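Let Students Leave at the Bell, and Leave the Building Open

Opinion | Tuesday, November 5, 2019

By Rakiya Osagie

Our school locks its side doors at 3 p.m. and its front doors 20 minutes later. If you have a practice or a club with a signed form, you can stay. If you don't, you have to be off the grounds. I think this rule should go, and I want to explain why to the people who set the school's hours, most of whom drive home.

I have taught English at Stinholm for long enough to see what students do with the time after the last class. A good number of them can't go straight home. The Hattar bus leaves before the bell on the early-release schedule and doesn't come back until nearly five. Some have a parent who works until six and a younger brother or sister to collect on the way. They aren't in trouble and they aren't looking for it. They need a chair, a light and a bathroom.

What they get is the sidewalk in front of the Brasard grocery. In good weather it's fine. In February it isn't fine, and the store has put up a sign limiting how many students can come in at one time. I don't blame the store. It sells food, and it shouldn't have to run a waiting room for us.

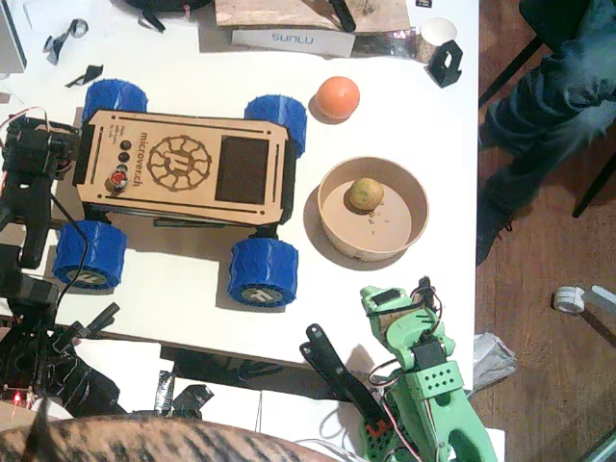
Stinholm High School – English Department

The usual answer is that we have clubs, so students should join one. I like clubs. I ran the debate team until last year. But a club asks something of you. It has a meeting day, a sponsor, often a fee, and a group of friends who already know each other. A student who needs somewhere to sit on Monday and Thursday because of her mother's shifts doesn't want to pretend to care about debate. I had two of those on the team. They were polite and they never said a word in a round.

There is also the matter of the form. It has to be signed at home and turned in by Friday for the following week. Work schedules don't follow that calendar. Tala Abu Hammour, who graduated in the spring, told me she used to keep a stack of signed forms in her locker with the dates left blank. That was a sensible thing to do and it was also against the rules. When a good student has to break a rule in order to do her homework indoors, I would look at the rule.

I asked for the enrollment numbers before writing this. We have 842 students. In the last survey, 182 of them said they had no way home in the first hour after school. That is too many to call a few special cases, and it's more than the clubs could take if every one of them signed up tomorrow.

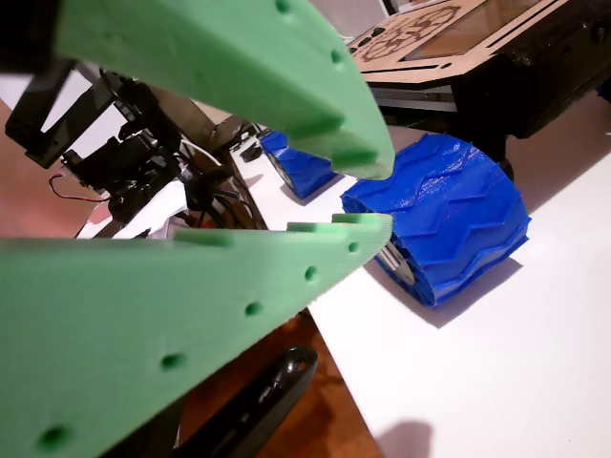

The cost comes up next, and it's a fair question. Somebody has to be in the building. Fouad Twal in the front office already works until five, and so does the evening cleaning crew, so the heat and the hall lights are on. What we would need is one adult in the library. The district pays a set hourly rate for lunch duty, and I would ask for the same rate for two hours in the afternoon. Several teachers have told me they would take a day, and I would take two.

I don't want it to become a program. I have watched what happens when something simple gets a name and a grant. When the district brought in Hukero, the homework software, the study hall it was meant to help ended up with assigned seats, log-ins and a weekly report. Attendance dropped by the end of the first month. Students had liked the study hall because it left them alone. An open library should have a sign-in sheet, for fire drills, and that's enough.

Qusai Awad, who teaches chemistry down the hall from me, disagrees with me on this and I'd like to be fair to him. His view is that a room full of tired teenagers with nothing they must do will get loud, and that the adult on duty will spend the time keeping order. He may be right on some days. The public library downtown has the same problem and handles it by asking loud people to leave. We could do that too. Being asked to leave for an afternoon is a mild penalty and most students will avoid it.

He also says that parents expect us to know what their children are doing whenever they are on school grounds. I think parents would be happy to know they were in the library – reading, asleep on a backpack, playing cards. At the moment we can tell them only that their children were not here.

The school board takes up the spring schedule at its next meeting, and Catinca Costache has agreed to put the door times on the agenda. Students can speak if they sign up at the table before it starts. The meeting begins at seven, and the Hattar bus does run at that hour.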